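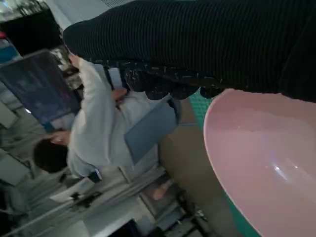
Hello all, I am writing about the money for the second arm, and mostly about one line which was missing from the first plan: covers, cuffs and the other soft things we put on the robot. In the kitchen task we use a black ribbed sleeve on the arm, and its cuff hangs in folds right above the big pink bowl. When I made the first budget I counted the arm, the gripper, the wrist camera and the controller, and I did not count anything made of fabric. Now I think this was my largest mistake, so I want to correct it before the order goes out in February.

Gemechu Beyene asked good questions last time, and I put his message below with my answers between.

Gemechu Beyene wrote:

> Thank you for the draft. I have read the quote from Cekwood and I see 3955 euros for
> "arm accessories", without any detail. Can you say what is inside this sum? If it is only
> the mounting plate and cables, it seems very high to me.

It is not only the plate and cables. I called them and asked for the list. The sum includes the mounting plate, the cable set, the wrist bracket for the camera, a spare pair of fingers and 2 sleeves. The sleeves were not named anywhere in the written quote, and I have asked them to send it again with every item on its own line. Please do not approve it until we have this new paper.

> Do we need to buy the sleeves from the same supplier? Binard sells fabric by the meter and
> we have a sewing machine in the building.

I thought about this for a long time. For the sleeve itself, I agree that we can sew it. For the cuff I am less sure. It must be loose enough that the wrist can turn to its end position, and at the same time it should not hang in front of the camera. Our present cuff takes a good piece of the view when the arm is low over the bowl. We can live with it, but I would not like to pay for a second one with the same shape. My proposal is to sew one for a trial, and to order from Mikuš only if ours is worse.

> How many sets per arm do you plan? The old plan says one.

One is too few, because a sleeve must be washed and then the arm stands still. I propose two sets per arm. With two arms this makes four, minus the one we already have.

> Also, is the table included? I do not want that we find out in spring that the second arm
> has no place to stand.

The table is not included, and this is the second hole in my plan. The room is already tight, with the white furniture on one side and people who need to walk and stand near the arm with a tablet or a folder in their hands. If we place the second arm beside the first, I am afraid that this passage is gone. Before we buy a table I would like us to mark the reach of both arms on the floor with tape and look at it together. The tape we have – the table we can choose after.

> Last question. Who keeps the list of consumables? I would be happy if it is not me again.

I will keep it until summer. After that I would like to give it to somebody else, so please think if you have interest.

Some other points, which are not answers to Gemechu:

The delivery time from Naris for the gripper is now 13 weeks. If we order late in February, we should not promise anybody a two-arm demonstration before the summer.

I moved the bowls, cups and other kitchen things from "equipment" to "consumables". They are cheap, but we replace them often, and our accounting does not like to see a plastic cup with an inventory number.

For service and repair I kept the same sum as last year. I have no good basis for this number. If somebody from another group on this list runs two arms in one room, I would be very thankful to know what you spend on repair, and what broke first.

Please send me your comments until Wednesday evening. I will then put the new table of costs in the shared folder, and Gemechu can compare it with the new quote when it comes.

With kind regards,
Blažena Paulík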